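Home | Archive | House | Garden | About

Sorting out the crockery
18/05/2019, posted by the author

We have been in the new place at Eltmont for three weeks and I have finally got to the crockery. It came over in a box marked KITCHEN 24, which had spent the time since we moved under a pile of coats. The kitchen here has one decent wall cupboard and a narrow one beside the cooker that takes mugs and very little else, so not everything was going to fit.

My plan was to unpack on the worktop. The worktop is too short for that, with the kettle and the bread bin on it, so things ended up on other surfaces, the bed included. I don't mind this. A duvet is a soft place for a bowl and you can see what you've got.

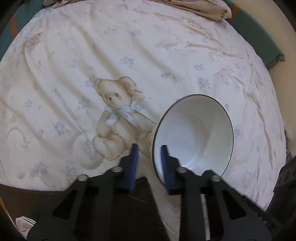 White bowl with the dark rim, on the bear duvet.

The white bowl is the sort I use most, for porridge in the morning and soup at night. I like the thin line round the rim. It is plain enough to go with anything and a good depth. Bowls like that are going on the bottom shelf where I can reach them without thinking about it.

The duvet cover was bought for a child's bed and has ended up in general use. It washes well and dries quickly, so it comes round more often than the others. I have two plain covers from Warnitz that were a good deal dearer and have gone bobbly already.

Next the strawberry plates. I bought these in Skelleck last August, from a shop near the bus station that was clearing out its summer stock. They were meant for a picnic that got rained off, and after that they stayed wrapped up until we moved. I had forgotten how pink they are. 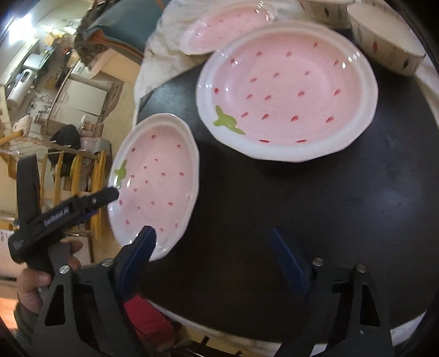

The strawberry plates on the round table, with two of the cream bowls.

They are not an easy shape to store. Ovals take up more of a shelf than you expect, and with different sizes you have to put the biggest at the bottom and accept a bit of overhang. I tried them on their edges in a rack, but the rack was made for round dinner plates and they leaned. Flat it is, with a sheet of kitchen paper between each one.

The cream bowls can go next to them. I did think about giving those away - we have plenty of bowls - but they are a nice size for crisps or olives when people come round, and I would only end up buying something similar.

Still to do: the glasses, the baking tins, and a casserole that I'm fairly sure is in the shed. I also want a second shelf put into the wall cupboard, as there is a lot of wasted height above the plates. The Manalastas catalogue has a wire one that stands on its own feet and needs no drilling. I'll measure up before I order it this time.

Contact | © All text and photographs belong to the author | Back to top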